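Robotic assembly at the Prudine site: frequently asked questions for employees

Why is Fletier introducing robots at Prudine?
The hose line produces 2,000 fitted assemblies per shift. Joining cuffs by hand accounts for most of the wrist and shoulder strain reported to the health centre, and the company has undertaken to reduce it.

Which tasks are affected?
Stations 6 and 9 only. At these stations a pair of grippers will hold and present hoses for joining. Inspection, labelling and packing remain manual.

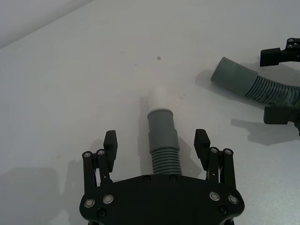 Two grey corrugated hoses at the grippers, one upright and one held from the side.

Will any positions be eliminated?
No. All 133 employees on the line retain their classification and rate of pay. Employees currently assigned to the two stations will be offered training as cell operators, or a transfer to inspection at the same grade.

What does a cell operator do?
The operator loads hoses, clears stoppages, checks finished joints and records rejects. Programming is carried out by Orlandini under its service agreement.

May I enter the cell while the robots are running?
No. Employees must press the stop button and wait for the green light before opening the gate. Lockout rules apply to all maintenance work.

When does training begin?
Sessions begin in May and are held during paid hours. Please register with your shift supervisor.

Whom should I contact with a concern?
Questions may be directed to Gaetano Barbieri, Workplace Transition Office, or to your union steward.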